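Notebook, table-top sorting, December

Planner and perception, entry continued from yesterday

Iason's branch of Moschos is merged. The grasp sampler now takes the object mask and the depth crop together instead of one after the other, and the old two-stage path is behind a flag (legacy_grasp, default off). I will delete it once Stamatia has rerun her recordings against both.

Start of the day was lost to a version mismatch. Prurik on the control machine was still publishing joint states with the old timestamp field, and the Jimo bridge was silently filling it with zero. The planner then treated every state as stale and refused to leave the start pose. There was no error at warning level, only a line in the debug log. Pinned both packages and added a check at start-up that compares the two message hashes and exits if they differ. It should have been there from the beginning.

Timing after the merge: the sampler proposes 2000 candidates per object, of which 1558 survived the collision filter on the orange in the offline replay. That is far more than we need. The ranking step takes longer than the filter, and most of the survivors are near-duplicates turned a few degrees about the vertical. Iason suggests clustering by approach axis before ranking. I agree, but would like the plain version measured first so that we have something to compare with.

Segmentation

Afternoon light is the main difficulty. With the sun on the right half of the table the yellow-green block saturates, and the mask spills on to the tray. The left half of the same white top comes out slightly lavender, so a single white balance for the whole crop is wrong on one side or the other. Tried three things:

Fixed exposure, set by hand. Good on the bright side, noisy on the other.
Auto exposure metered on the table only. Hunts whenever the arm moves across.
Fixed exposure plus a local gain map taken from the table surface. Best so far. The map has to be refreshed as the sun moves, and I have not decided how often.

Shadows are a separate matter. The soft one under the gripper, between the orange and the tray, is picked up as a low-confidence object in Irent. Raising the confidence threshold removes it but also removes the darker of the two fruits in the bowl. Left the threshold alone and added a height test against the table plane, since a shadow has no height. The string-like scrap by the front cube passes neither test, and I am content with that.

The yellow-orange fruit against the bowl rim is still merged with the bowl in a fair share of the masks. Its edge is partly hidden and the highlight runs straight across the boundary. Stamatia thinks the depth edge is good enough to split them if we stop smoothing before the mask is applied. To try.

Banana, with the new sampler

The banana is useful because the centroid of its mask can fall close to the edge of the fruit, or off it altogether. The old path started from the centroid and searched outwards. The new one scores along the medial line, so the curve should matter less. The held-object model is still a straight capsule, and with one end out to the left and the rest hanging below the fingers it is a poor fit. For now I have padded the capsule, which makes the planner carry it higher over the bowl and tray than it has to.
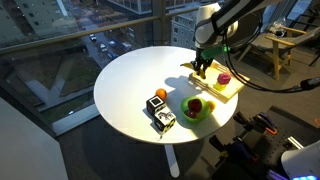 Held-object model

Replace the capsule with a short chain of spheres fitted to the mask at grasp time. Iason has a fitting routine from the Moschos tests that returns up to 13 spheres. Fewer would probably do for anything on this table. The fit must be finished before the lift, so it has to run while the fingers close. Measured on its own it is quick enough; not yet measured with the segmentation running beside it.

Cables are not in the collision model either. They hang down past the right side of the table and then swing out in a wide arc, and their shape changes with the wrist. I do not want to model them properly. A keep-out volume on that side, attached to the forearm link, should be enough, provided it does not block the far corner of the tray.

Open points

Gain map: refresh on a timer or on measured drift in the table colour.
Cluster by approach axis (Iason), after the baseline is recorded.
Depth smoothing order (Stamatia).
Tray pose comes out rotated by nearly 2 degrees compared with the hand measurement. Could be the extrinsics, could be my ruler. Repeat with the cubes moved away from the orange.
Irent log rotation is filling the disk again.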